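Search jobs, classes, notices

Part-time alterations assistant wanted, Giltwood

Vonberg Alterations is looking for an assistant for 15 hours a week, starting in September. The shop is at 214 Mohamedi Street, second door past the bakery. You would work with Haiyan Qin, who runs the shop, and Baoshan Lu, who does most of the coats.

The work is hems, zippers, buttons and simple repairs to knitwear. You will also answer the phone, write up tickets and steam finished pieces before pickup.

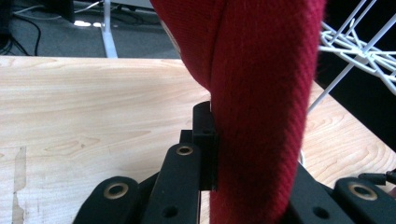 You need to sew a straight seam on a home machine and do a blind hem by hand. Two years of paid sewing work is preferred, but we will look at people who learned at home. Bring 2 finished pieces to the interview, one of them a repair. Knowing how to use a serger helps. We can teach that.

Shifts are afternoons, with a late one on Wednesday. Pay is hourly and depends on experience. There is no parking behind the shop.
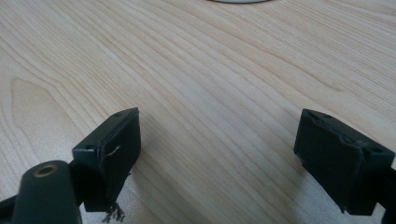 Pale wood tabletop with a curving grain.

To apply, drop off a one-page letter with your phone number and the hours you can work. Please don't leave applications with the bakery.

Shares: 15

2 comments

Hanna Nazarenko
Is the late shift every week or can it be swapped?

Chenxi Fu
I applied in person and was told it's every week. They close at 8 that night.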